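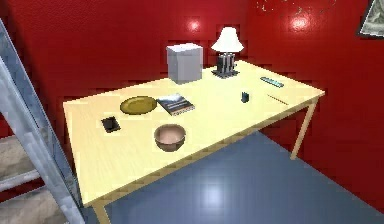 Open Day Gallery: Simulation Demonstrations

Jevema opened its Skernside site in August. The afternoon session covered household manipulation, run entirely in simulation, with the Pallerora scene set on the main screen. The set holds 2390 object models, 383 of them added this year. Each visitor group watched one table layout and one sofa layout.

Table layout: lamp, plate, book and bowl on a pale wood top, with smaller items toward the right end. Object positions are drawn from a seed, and 500 seeds are kept for evaluation. Lighting is left at the default.

Sofa layout: the arm at the left back cushion with a pale rounded object at the gripper. The bolster, phone, printed sheet and remote control lie on the seat as clutter.

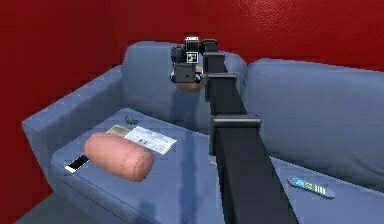

Soft surfaces were the subject of most questions. Cushions in this release are rigid bodies with tuned friction; deformable versions are planned. The step limit per attempt is 200. Logs from both layouts can be requested from the Segers desk.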